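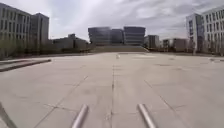

Mein Tipp fürs Sammeln von Fahrbeispielen: kurze Runden! Wir speichern alle 15 Minuten. Große Platten mit dunklen Fugen sind ein prima Übungsboden - und bei Wolken gibt's kaum harte Schatten.

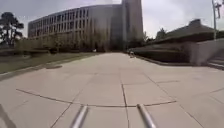 Danach Akku tauschen und Linse putzen.
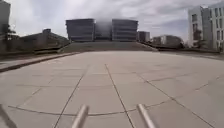
Wie viele Runden pro Strecke? Mindestens 4, in 2 Richtungen.

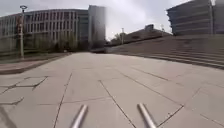

Anselmo Toledo: Bei mir waren es fast 1,000 Läufe, ich würde misslungene immer mit aufheben.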